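Cleaning artificial fruit and vegetables in a double sink
Posted by Asabe Lawal, 6 July 2025
Kitchen tips

I keep artificial fruit and vegetables in a big bowl on the sideboard, and the older ones have gone to the children, who cook with them. Both kinds get dirty. The ones in the bowl collect dust mixed with kitchen grease, and the ones from the children collect everything else. For a long time I wiped them one after another with a damp cloth, and it took a whole evening. Now I do it in the kitchen sink, and I would like to write down how, as several readers have asked me after my post in April about the silk flowers.

Before the water

Look at what the pieces are made of. Solid plastic can be washed without worry. Foam with a painted skin can have a quick bath, but it should not stay in the water. Anything with paper leaves, glued glitter or a wire stalk stays out of the sink and gets only a soft dry brush. If you are not sure about the paint, rub one hidden place with a wet cotton bud. When the cotton comes away coloured, do not go on with that piece.

Take the dust off first. A wide make-up brush is very good for this, also in the deep folds of a pepper and around the stalk of an apple. Dust that becomes wet turns to a grey paste and goes exactly where you cannot reach it.

Two basins, two jobs

With a double sink, decide which basin is for the produce and which is for the dishes, and keep to it until you finish. I put all the fruit and vegetables on one side and leave the rack across the other, so that a plate or a cup can still be put down when somebody comes into the kitchen in the middle of the work. Long things such as leeks go in last, on top, otherwise they bend under the weight of the others and keep this shape.
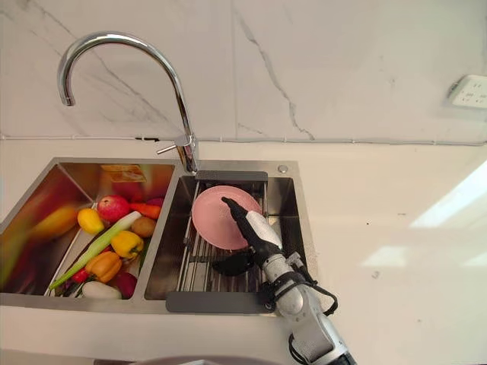
Fruit and vegetables on the left, pink plate on the rack on the right.

A tall tap that turns is a great help with such a full basin. Turn the spout over the side you need before you open it, and open it slowly. Light plastic fruit likes to swim, and with a strong stream the water jumps off the round pieces and onto the wall.

The bath

Use lukewarm water, never more than 40 degrees. Hot water makes soft plastic sticky and can open the glued seams. Add one small spoon of washing-up liquid. I use Pisby without perfume, but any mild one will do. Please no bleach and no scouring powder, they take the shine away and it does not come back.

Solid pieces can lie in the bath for ten minutes. Then go over each one with a soft baby toothbrush. Start with the light colours (radish, lemon, yellow pepper) and leave the red and dark ones for the end. Cheap red paint sometimes gives a little colour, and a pink lemon is difficult to explain to visitors!

For sticky spots, for example from an old price label, put a drop of cooking oil on a cloth, hold it on the spot for a minute, rub, and wash again with soap. My friend Aisyah Wuisan uses a rubber eraser for the same purpose. I tried it on a carrot and it worked well, though it is slow.

Rinsing and drying

Let the soapy water out before you rinse. Rinse every piece under the tap, with the stalk downwards if there is a small hole at the top. Many hollow fruits have such a hole, and water which goes inside will smell after some weeks. If you hear water when you shake the piece, press it gently over the sink until it is empty and stand it with the hole down on a towel.

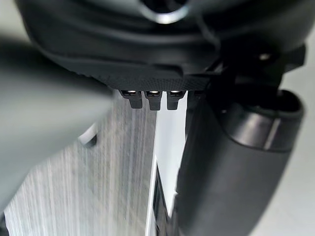 Drying takes longer than one thinks. I lay everything on an old bath towel with space between the pieces, and turn them after a few hours. Overnight is best. Do not use the hairdryer and do not put them on the radiator – I lost a very nice pear like this. Foam pieces should be pressed with kitchen paper first, and they need a second night.

The sink afterwards

Steel shows every drop, so I wipe the basin straight after with the same mild soap and then with a dry cloth, always along the direction of the brushing if your steel has one. Lift out the rack and wash its rods too, chiefly at the ends where they meet the rim. A little vinegar on the cloth removes lime from the foot of the tap, but keep it away from the worktop if yours is real stone.

How often

For the bowl, every second month a brush and twice a year a bath. For toys which go into small mouths, every week, and after a cold in the family on the same day. Pieces with cracked skin I throw away, since the crack cannot be cleaned inside.

If you have a good method for artificial grapes, please write it in the comments. Mine fall off the stem each time.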